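Thursday, mid-morning

Third go at the glaze thing. Špela Jurić still reckons the crazing on the Malabanan mugs comes down to the water in the kitchen, and I still don't believe it. She says the hard water from the Aston tap gets into the foot ring and the glaze lets go weeks later. Fine, but then the ones we filled from the filter jug should be clean, and two of them have gone worse than the rest.

What we have so far. One batch in the Clorkano clear, fired in September, same clay, same shelf as far as anyone wrote down. Kept 7 back and put the others into ordinary use, tea and coffee, washed by hand. Of the 7 kept back, 3 have fine lines near the rim. They have never held a drop of anything. I pointed this out and was told they may have picked up damp from the cupboard. Anything can be explained that way.

Did the ink test again on the shelf ones. Wiped on, left while I had lunch, wiped off. Lines took the ink on the same 3 and nowhere else. One I'd marked as doubtful last time looks all right now, so either I misread it or I didn't clean it properly. Have crossed it out in the table and put a question mark.

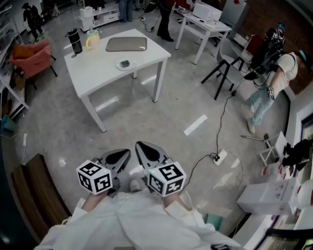 White table, with the tray and the yellow-and-white mug.

The supplier's sheet says the Veltari body and this glaze are "well matched", with no number for either. I would like a number. A sheet that gives you the cone, the colour and a paragraph on how lovely it feels on the wheel, and leaves out expansion, isn't much use to us. Wrote to them again. The last reply sent me the same sheet.

My money is on plain bad fit, perhaps made worse by opening the kiln early. The log for that firing has a gap of nearly 6 hours in the cooling and then somebody's initials I can't read. Last reading before the gap is 582, and the next line just says "unloaded". Could be nothing. I don't want to swap one pet theory for another on the strength of a hole in a logbook.

To do:
- Cut one of the bad ones and look at the glaze thickness, inside and out
- Fire test tiles, thin and thick, and leave the kiln shut until morning
- Freezer and boiling water on the tiles, same order each time
- Ask Špela which mugs went through the filter jug, the labels have washed off

She wants to change the water now, before the tiles are done. I've said no until the tiles are out.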